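Reading time: 2 min

The Likeo is a two-arm tabletop handling kit made by Tokico and sold through the distributor Jimitz. It is meant for small workshops and teaching laboratories that need to pick up, hold and pass light objects. The current version carries the catalog number 3762 and was released in December.

The kit consists of two arms, a control unit, a set of exchangeable fingers and a small camera mounted at each wrist. Each arm has 6 joints and weighs roughly 25 pounds with its bracket. The arms are usually set up facing one another so that an object held by one can be taken by the other. The fingers are black and tapered toward the tip, with a wider pad below.

Thin, flexible items are among the hardest materials for a kit of this size. Clear plastic sheet is a common test piece, as its surface is difficult for a camera to detect and often only the edge can be made out. The sheet is gripped between the fingertips and kept upright while the second gripper stands open to the side.
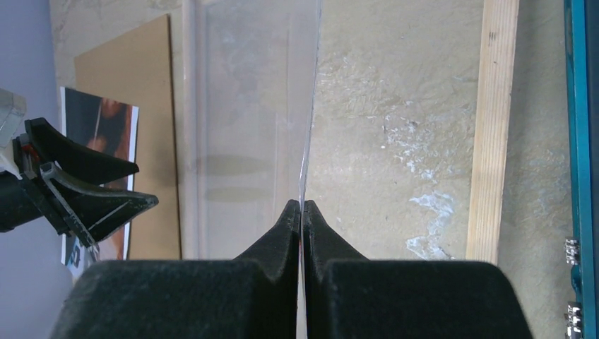 Category: Handling kits | Light materials

Tokico offers the Likeo in 3 packages, which differ in the number of spare fingers and the length of the service contract. The Sangkhawat training center, which has used the kit in its evening courses, rated it well for ease of setup but found the printed manual too brief on finger replacement. A revised manual was issued on 14 Apr 2024. Replacement fingers are sold in pairs and may be ordered separately from Jimitz.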